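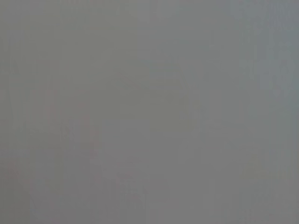

Gray Interior Finishes: Frequently Asked Questions

Breden Paint and Finish, technical desk

These answers cover the gray range sold under the Kusilon name: Kusilon Matte for walls and Kusilon Hard for shelves, cabinet sides and other surfaces that get handled. They apply to cans with the current label. For older cans, see the last section.

Choosing a gray

Are the grays in the range neutral?
No. Every gray in the range is mixed from white, black and at least one colored pigment. The cool grays carry blue. The warm grays carry red oxide or yellow oxide. Slate and Harbor carry green. The tint is weak and may not be noticeable on a small chip, but it becomes easier to see over a full wall.

Why does the same gray look different in two rooms?
Light source, mostly. A gray that looks cool by a north window can look slightly green under some LED lamps and slightly warm under others. Floors and large furniture also reflect color onto the lower part of a wall. Check the sample in the room where it will be used, once in the morning and once after dark with the lamps on.

How large should a sample be?
At least the size of a sheet of newspaper. Paint it on board, two coats, and move it around the room. Painting samples directly on the wall is acceptable, but the sample edges must be sanded flat before the finish coats go on or they will show through.

Can you match a gray from a photograph?
No. We match from a physical chip or a piece of the painted surface, measured on the instrument at the counter. The piece must be flat, clean and at least as large as a large coin.

Surface preparation

What has to be done before painting?
Wash the surface, rinse it and let it dry. Fill holes, sand the filler and remove the dust. Prime bare plaster, bare wood and any filled area. Previously painted walls in sound condition don't need a full primer coat, though a strong color change is easier over one.

Is primer needed under Kusilon Hard?
Yes, always. Kusilon Hard doesn't bond reliably to old gloss. Sand the gloss until it is dull and apply one coat of Heltent bonding primer. The gray version of the primer is preferred under mid and dark grays.

What grit should I use?
120 for old gloss, 180 between coats, 240 before the last coat of Kusilon Hard. Do not sand the last coat.

Can I paint over wallpaper?
It can be done if the paper is fully stuck down, but we do not recommend it. Water in the paint can loosen the seams. Any seam that lifts has to be cut out, filled and primed.

Application

How far does one can go?
Coverage depends on the surface. On smooth, sealed plaster, a full-size can of Kusilon Matte covers 370 square feet in one coat. Textured walls take more. Plan for two coats in every case, and buy all the cans from one batch if possible.

What if I have cans from different batches?
Pour them together in a clean bucket and stir before starting. If that isn't practical, change batches at a corner, never in the middle of a wall. Small batch differences are more visible in gray than in white.

Which roller should I use?
A medium-nap roller for walls and a short foam roller for cabinet sides. Keep a wet edge and finish every pass in the same direction, top to bottom. Mixed directions leave vertical bands that can be seen from the side when the light is low.

I can see streaks in the first coat. Is this a fault?
Usually not. The first coat often dries unevenly where the wall absorbs more in some areas than others. Apply the second coat before judging the result. If streaks are still there after the second coat has dried overnight, the paint was probably stretched too thin or the wall needed primer.

How long should I wait between coats?
Four hours for Matte and overnight for Hard at normal room temperature. Double both times in a damp room.

What is the highest room temperature for painting?
82 degrees Fahrenheit. Above that, the paint dries before it can level, and roller marks stay in the surface. In summer, start early and close the blinds on sunlit walls. 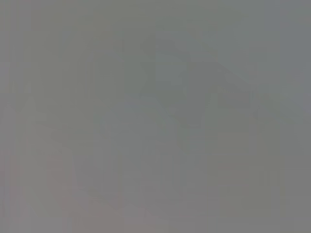

Can Kusilon be sprayed?
Yes. Matte can be sprayed without thinning on most airless machines. Hard should be thinned with water, no more than five percent by volume, and strained first. Mask everything in the room, including light fittings and door hardware. Fine overspray travels farther than most people expect and is difficult to remove from textiles once it has dried.

Cleaning and upkeep

When can the wall be washed?
After 30 days. The film is dry to the touch on the first day, but it isn't fully cured until the end of that period. Before then, use a dry microfiber cloth only.

How do I clean marks off Matte?
Start with a damp white cloth and plain water. If the mark stays, add a drop of dish soap and wipe lightly over an area larger than the mark. Do not scrub. Rubbing polishes a matte surface, and a polished spot on dark gray can't be wiped back to matte. It has to be repainted.

Are melamine sponges safe?
On Hard, with light pressure, yes. On Matte, no. They are abrasive and will leave a shiny patch.

Can I touch up a small area?
On Matte, within a year of painting, small touch-ups usually blend. Use the same type of tool as the original coat and feather the edge outward. On Hard, repaint the full panel or shelf face from edge to edge — spot repairs in that product nearly always show.

How should leftover paint be stored?
Indoors, above freezing, with the lid tapped down all the way around. Write the room and the color code on the lid. Paint that has frozen and turned grainy cannot be recovered.

Problems

Light patches have appeared on a dark gray wall. What are they?
Three causes are common. Chalky patches that wipe off with a damp cloth are dust or sanding residue. Patches that return after wiping are often salts coming through from a damp wall, and the source of the damp has to be found before any repainting. Shiny light patches are burnishing from rubbing or contact with furniture.

The paint peels off with masking tape. Why?
Either the tape was left on too long or the paint underneath was not bonded. Pull tape while the last coat is still slightly soft, at a low angle. If old layers come away with it, scrape back to a sound edge and prime.

The color is not what I ordered. What should I do?
Stop painting and keep the can. Do not rely on wet paint for the comparison, as most grays change in value when they dry. Paint a piece of card, let it dry fully and bring it to the counter with the can and the chip. Ryan Pearce or Sharon Mosoti will measure both. Opened cans are replaced when the measured color is outside tolerance.

Older cans

My label says Fakhoury Gray. Is it the same product?
It is the earlier name for Kusilon Matte in the mid grays. The base was changed in December, and the old and new versions differ slightly in sheen. Do not mix them on one wall. Georges Matar keeps the old color cards and can give the nearest current code.

Can an old can still be used?
If it has never been opened or frozen, it stirs smooth and it has no sour smell, test it on a board first. Discard it if the film stays tacky after a day. Dried-out cans may go in household trash in most towns; liquid paint may not.

Where do I send a question not covered here?
Leave it at the counter with the color code, the batch number and the type of surface. For orders over 400 square feet, ask for Raed Darwish, who handles batch reservations. Reserved batches are held for two weeks.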